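Stodero Two-Tray Bench Deck Oven

Electric, three-phase, stone sole
Catalogue group: Baking equipment / Bench ovens
Distributed by Ciltside

Overview

The Stodero is a single-chamber electric deck oven for small bakeries, café kitchens, training kitchens and product development work. It holds two half-size trays side by side on a fired stone sole. Top and bottom elements are controlled separately. There is no fan in the baking chamber, and heat reaches the product by conduction through the sole and radiation from the upper elements.

The oven is intended for biscuits, shortbread, flat pastry, tart shells and small breads. It can be used for pizza, but the maximum sole temperature is lower than that of a dedicated pizza oven and recovery between loads is slower. Customers whose main product is pizza should look at the Henríquez range instead.

Construction

The outer casing is folded stainless steel with a brushed finish. The chamber lining is aluminised steel, welded at the corners and vented through a single flue at the rear. Insulation is mineral fibre on all sides, with a second layer above the chamber where the control wiring runs. The casing back is removable with eight screws and gives access to the element terminals, the contactors and the chamber probe. No access is required from the sides, so the oven can be set into a run of benches provided the clearances in the installation section are kept.

The sole is supplied as two separate tiles resting on a steel frame. Either tile can be lifted out and replaced individually. Tiles from the earlier version of this oven do not fit the current frame, which is slightly deeper.

The door is hinged at the bottom and counterbalanced. It stays where it is left in the last third of its travel. The window is double glazed, and the inner pane can be removed for cleaning after the two retaining clips have been turned outward. The handle is mounted on stand-offs.

Four legs are fitted as standard. Each is adjustable by hand for levelling. A taller leg set is available where the bench must be cleaned underneath without moving the oven.

Heating and control

Each element bank has its own controller and its own probe. The upper probe reads chamber air close to the crown. The lower probe sits in a pocket beneath the left-hand tile and reads the underside of the stone, so the displayed value leads the surface temperature during warm-up and lags it after a cold load goes in. Allow for this when transferring settings from an oven that measures at the surface.

The factory setting for both banks is 200 °C (392 °F). The display can be switched between Celsius and Fahrenheit from the service menu. Changing the unit does not alter stored programs.

Up to nine programs can be stored. A program consists of an upper setting, a lower setting, a bake time and a vent position reminder. The vent is manual, and the reminder is a symbol on the display that stays lit until acknowledged. Programs are retained when the oven is isolated from the supply.

A timed start is included. The oven should not be left on timed start with anything in the chamber, including empty trays.

Baking characteristics

Low-moisture doughs bake most evenly with the upper bank set slightly above the lower. Short doughs with a high fat content tend to spread before they set if the sole is too cool, and the usual correction is to raise the lower bank and leave the upper alone. If colour is uneven from front to back, check the door seal before changing any settings. A compressed seal along the bottom edge is the most frequent cause.

Tray material has a noticeable effect. Bright aluminium trays bake paler on the base than blued steel under identical settings. Silicone mats add a further delay. Perforated trays are suitable for bread and for filled pastry, but give little advantage for biscuits on a stone sole.

The vent should be closed for the first part of the bake for most yeasted goods and open throughout for anything that is meant to be crisp. A partly open vent is seldom useful – the flue is short, and small changes in its position are difficult to repeat.

Finished goods must be cooled before packing. Biscuits packed warm release moisture into the wrap and soften, and a paperboard carton gives no protection against this by itself. An inner film with an adequate moisture barrier is needed for any product with a stated shelf life.

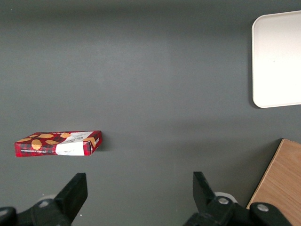 Text: Liesl Holzer
Technical check: Na-rae Cha
October 2021

Carton format also has some bearing on tray layout. A small, flat box of the kind used for gift biscuits, such as the red tartan one with the biscuits printed across its top, leaves little room for variation in thickness. Where the pack is shallow, dough sheet thickness and sole temperature should be fixed first and the piece diameter adjusted afterwards. Trial bakes should be made with a full chamber, as a single tray will rise higher and colour sooner than two trays together.

Electrical supply

The standard oven is wired for a 400 V three-phase supply with neutral and earth. It is supplied with a terminal block and cable gland but without a plug or flexible cord. Connection must be made by a licensed electrician. A lockable isolator must be fitted within reach of the oven and must not be mounted above it or behind it.

A single-phase conversion is available to order. It reduces the available power in the upper bank and extends warm-up. The conversion is carried out before dispatch and is recorded on the rating plate. Field conversion is not supported.

Where a site has residual current protection, elements that have been stored in a damp area may cause nuisance tripping on first use. Run the oven at a low setting with the vent open until the elements have dried out. If tripping continues after this, the insulation resistance of each bank should be measured with the controllers disconnected.

Installation

Mass without legs and sole tiles is 41 kg. Two people are required to lift it. The tiles are packed in a separate carton and should be fitted only when the oven is in its final position. Remove the blue film from the casing before first heating – it cannot be removed cleanly afterwards.

The bench must be level, rigid and rated for the full load, including trays. Timber benches need a non-combustible sheet beneath the oven that extends past the casing on all sides.

Minimum clearance above the casing is 400 mm to any combustible surface. Minimum clearance at the rear is 200 mm, measured from the flue outlet and not from the casing. Side clearance is needed only where the adjoining equipment is a fryer or an open burner, in which case a splash panel should be fitted.

The flue outlet is not designed for direct connection to ductwork. An extraction hood should be installed above the oven where local requirements call for it. Make-up air should not enter the room from a grille aimed at the door.

Commissioning consists of a warm-up with an empty chamber, the vent open and both banks at the factory setting. A slight odour is normal while binder burns out of the insulation. Do not bake until the odour has cleared.

Cleaning and routine maintenance

Allow the oven to cool completely. Brush the sole with a dry, stiff brush. Water, detergent and caustic oven cleaner must not be used on the tiles. Fat stains will darken over time and have no effect on baking.

Wipe the casing with a damp cloth and a neutral detergent. Chlorinated products will mark the brushed finish. The inner glass may be washed in warm soapy water and must be dry before refitting.

The door seal is a consumable. It is a woven cord held in a channel and can be changed without tools. Inspect it monthly and replace it when it no longer springs back after being pressed with a finger.

Controllers should be checked against an independent thermometer once a year. An offset can be entered for each probe from the service menu. If the offset needed is large, replace the probe.

Fault indications

E1 – upper probe open circuit. The upper bank is disabled and the lower bank continues to run.
E2 – lower probe open circuit. Both banks are disabled.
E3 – controller compartment over temperature. Check the rear clearance and the cooling slots.
E4 – stored program memory error. Programs must be entered again.

A blank display with the supply present normally indicates a blown control fuse. The fuse is behind the rear panel. A spare is clipped beside it.

The high-limit thermostat is reset manually from the rear. It should be reset once only. If it operates a second time, isolate the oven and arrange service.

Options and spare parts

Tall leg set, stainless steel
Two-shelf stand, fixed feet or castors
Sole tile, single
Door seal cord, cut to length
Inner door glass with clips
Probe, upper
Probe, lower, with pocket clamp
Element, upper bank
Element, lower bank
Suluton external timer relay, for sites with load-shedding control

Stands are supplied flat. The castor version has brakes on the front pair and must be fitted with a restraint chain where the oven is on a flexible connection.

Warranty and service

Parts and labour are covered for two years from delivery. Sole tiles, door seals, lamps and glass are excluded unless damage is reported on receipt. Warranty does not cover faults arising from incorrect supply voltage, blocked clearances or the use of water on a hot sole.

Quote the serial number in all service enquiries. It is printed on the rating plate at the lower right of the rear panel and repeated on a label inside the door frame. Orders placed before the August stock change may be supplied with the earlier label layout, which omits the controller version. In that case, hold the lower set key while switching on and note the version shown on the display.

Lead time for the standard oven and the single-phase version is given at the time of quotation. Programs can be loaded before dispatch if settings are provided with the order.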